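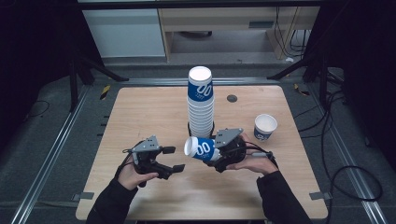 Cup stacking notes, September

Rev 7 of the handheld grippers is wired up and logging. Both sides use the same finger geometry now, so I only print one set of parts and mirror the mount. The old version had a different finger on the left, and I kept grabbing the wrong spare.

The task is paper cups: pick one up, turn it upright, put it on the stack. Paper is a bad material for this. Close the fingers too far and the rim goes oval, and an oval cup will not seat. I added a soft stop in the trigger linkage, 7 mm short of full close. That fixed the rims but made it harder to hold a cup by its base, where the taper is narrow. I have not decided which I care about more.

Logging runs at 30 Hz per side. Last night's session gave 1181 usable frames before the right encoder dropped out. The cause was the connector at the wrist, same as on rev 5. Svyatoslav Sydorenko suggested a strain relief loop taped to the gripper body instead of the sleeve. I'll try that first, then a locking connector if the loop doesn't hold.

Timestamps between the two sides still drift. The Natholm script corrects it after the fact, but I would like a shared clock.

To do: reprint the left trigger, label the cables, move the config files out of the Woscombe folder before I overwrite them again.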